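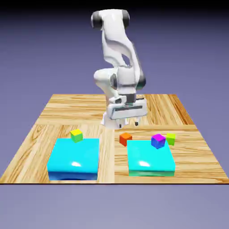

Writing down the blocking in a prompt book

Blocking is the record of where each actor stands and moves during a play, and the prompt book is where it gets written down. Usually the stage manager or the deputy does it, in pencil, during rehearsals. The first thing to learn is the set of short names for the parts of the stage. Treat any square or rectangular playing area as a grid, with the audience along the near edge. The white arm on the square wooden tabletop stands at the back in the centre, so its base would be written down as UC, for up centre, and its gripper, hanging over a point near the middle, would be at C. An actor is noted the same way, by where the feet are and not by where the hands reach. If somebody leans over a table from UC to pick up a glass, they are still at UC.

What you need

A copy of the script printed on one side only
A ring binder, A4, with a stiff cover
Plain paper for the facing pages
Soft pencils (2B is good) and a decent rubber
Page tabs for the start of each scene
A small ground plan of the set, copied many times

Don't use a bound copy of the play. You can't add pages to it and it won't lie flat on a music stand. If the script is only published as a bound book, check with whoever holds the rights before you photocopy it. Many will give permission for one prompt copy.

Setting out the pages

Put the script on the right and a blank page on the left. If you are left-handed, swap them. Punch the holes so that nothing is lost in the margin.

On the blank page, draw a line down the middle. The half nearer the script is for moves. The outer half is for cues, which will go in much later, at the technical rehearsal. Leave that half alone until then, even if the director is already talking about lights. Early lighting ideas can go on a separate sheet at the back.

Stick a small ground plan at the top of the left-hand page for every page with a lot of movement. For a two-hander in which people mostly sit and talk, you may need one every four pages or so. For a party scene you will want one on every page.

Stage directions and the grid

Left and right are always the actor's left and right as they face the audience. Up is away from the audience, down is towards it.

UR UC UL
R C L
DR DC DL

Nine areas are enough for a small stage. On a wide one, add RC and LC for the spaces between centre and the sides. The Butdale seats 373 and has a stage wide enough that we used fifteen areas there, but it made the notes slow to write and I wouldn't do it again unless the set was very open.

If you are playing in the round or in traverse, up and down stop making sense. Use a clock face. Pick one fixed thing in the room, such as the door to the control box, call it twelve, and write that on the inside cover so that anyone picking up the book will know.

Shorthand

Give each character one or two letters and draw a circle round them. Keep to the character's name, not the actor's. If two characters begin with the same letter, use the first two letters for both.

X cross
XD, XU cross down, cross up
Ent enters
Ex exits
St stands
S sits
K kneels
/ turns
w/ with
ch chair
tbl table
sfa sofa

Write the list on the first page of the binder. You can invent your own signs as you go, as long as each one is added to the list on the same day.

A move then looks like this:

3. (H) XDR to ch, S
4. (M) Ent UL, X to above tbl
5. (H) St, / to M

"Above" a piece of furniture means on the upstage side of it, and "below" means on the downstage side. People new to this get it wrong more often than they get left and right wrong.

Linking a move to a line

Number the moves on each page, starting again from 1 every time you turn over. Put the same number in the script, exactly over the word where the move begins. If the move happens in a pause, put a small caret between the two words and the number above that.

Be exact about the word. "Crosses during speech" is no use to an understudy if the speech fills half a page. If the move has to finish by a certain word, put a second mark there and join the two with a light pencil line.

In rehearsal

Sit where you can see the whole floor, behind the director and slightly to one side. Mark up the floor with tape first, using the real measurements from the ground plan.

Write the move the first time it is set. It will change. Rub it out and write the new one, and don't keep the old version underneath in case the director goes back to it, as the page becomes unreadable by the second week. On Heredero, our studio show last autumn, the dinner scene was reblocked 6 times and the paper wore through. I copied the page out again at lunch and threw the old one away.

If you miss a move, put a cross in the margin and carry on. Ask at the next break. Stopping a run to ask where someone was standing annoys everyone in the room.

When an actor asks where they should be, read out what is written. If the director then prefers what the actor has just done, change the book. It isn't your job to have an opinion about which is better, or at least not out loud.

Furniture and props

Actors' moves are only half of it. Note any chair that is shifted during a scene, who shifts it, and where it ends up. At the end of each scene draw a full plan with all the furniture and any props left on stage. You will need this for the change, and again when the director wants to start from the middle of Act Two with ten minutes of the evening left.

Number the chairs on the plan if there are several alike. Mark the chairs themselves with the same number on tape underneath the seat.

Checking the book

About a week before the technical rehearsal, ask someone who hasn't been in rehearsals to take one scene from the book and walk it. An assistant stage manager from another show is ideal. Wherever they stop and look puzzled, the note needs rewriting.

Also go through every entrance and exit and check that they match. If a character leaves UL on page 12 and comes on DR on page 13, somebody has to get round the back in that time, and there may not be a way round.

After that, put the cues in the outer column at the technical rehearsal, in a different pencil colour for each department. Photograph every page when you have finished and keep the pictures somewhere other than the theatre. The binder stays on the prompt desk until the end of the run.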